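30 July 2022
Bench notes, handheld gripper setup, Falholm room

Read through the Prerorix good practice sheet again last night, all of it this time. 6 pages. Half is sensible and the other half was written by someone who has never had to reset a table over and over in an afternoon. Notes before I forget which half is which.

The rule I trust least is "the work area shall be free of all items not required for the task." Fine on paper. Required by whom? Kyei's version says the same thing in longer words and then lists exceptions until there is no rule left. I would sooner have a short list of what must be on the table and where it starts, and throw out anything the list doesn't name. At least two people could check that and get the same answer.

Second complaint, the 3,000 target. Murar wants 3,000 accepted runs before anyone looks at quality. That is backwards. If the start positions drift in the first week we will have 3,000 runs of drift. I asked for a review at 2,000 and would take one much sooner if offered. No reply yet.
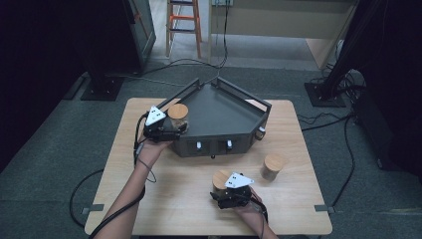
Cables are where the sheet goes soft. It says "route cables to avoid interference" and stops. Interference with what? The operator's arm, the object, the feet of whoever walks past? Both grippers have a cable running back along the operator's side, and then there is the knot on the carpet by the black stand on the right, with one line coming down that side of the table. None of the wording would fail that. I would fail it. My proposed line: no loose cable on the floor within a step of the operator, and each gripper lead gets slack at the forearm, checked with the arm at full reach. Someone will say that is too strict for a carpeted room. I don't see what the carpet has to do with it.

Glass. The sheet allows glass objects "with appropriate care," and I have no idea how you audit care. Lidded jars on a wooden table are probably all right. A jar held over the tray's raised edge is a different case, and the sheet should treat it as one. Suggest: inspect every glass item for chips at the start of a session, stop on any hard contact with the rim, and log the stop. At the moment the log has no field for stops, so a session with none and a session with ten look identical. I don't believe a clean log from a form that can't record a dirty one.

Clamps: the sheet wants them "verified." No method given. Push the table at each corner, write down pass or fail. Done.

To do:
- rewrite the cable clause, send to Murar
- add a stop field to the log
- ask Kyei where the marker plate check came from, can't find a source for the interval
- start list for the jar task, one page at most

Still not convinced a standard helps us more than a decent checklist taped to the cabinet would. Will run both next session and compare the rejects.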